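Water Softener Changeover, Kancombe Building
December 2022

The two resin tanks serving the Kancombe laundry and kitchen lines will be replaced over the winter shutdown. The existing tanks date from the Vivcombe extension and now regenerate every 14 hours under normal load, against a design interval of 60. Outlet hardness has been above the limit since July.

Geetha Alva has reviewed three options and selected a twin-tank unit with metered regeneration. Brine draw is set by volume used, so salt consumption should fall during weeks of low occupancy. The bypass valve stays where it is. The meter read 1,036 at the last inspection and will be reset to zero at handover.
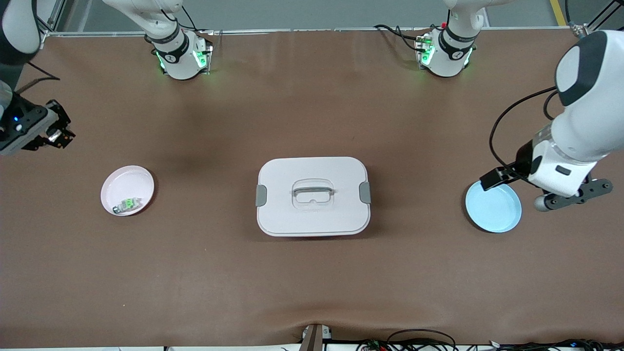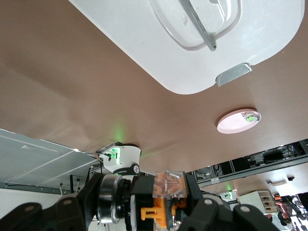 The brown work surface.

Effect on users

Cold water to the kitchen will be unsoftened for 2 days. Dishwashers may be run, but descaler should be added at the end of each shift. Drinking water is on a separate main and is not affected. The laundry will be closed for the same period.

Slight discoloration is normal when a line is first reopened. Run the tap until clear. If it has not cleared after five minutes, report the tap number to Fergus Rankin.

Salt deliveries

Block salt will no longer be ordered. The new unit takes tablets only, stored on the raised pallet in the Morrison corridor. Kusum Singhal holds the revised order sheet.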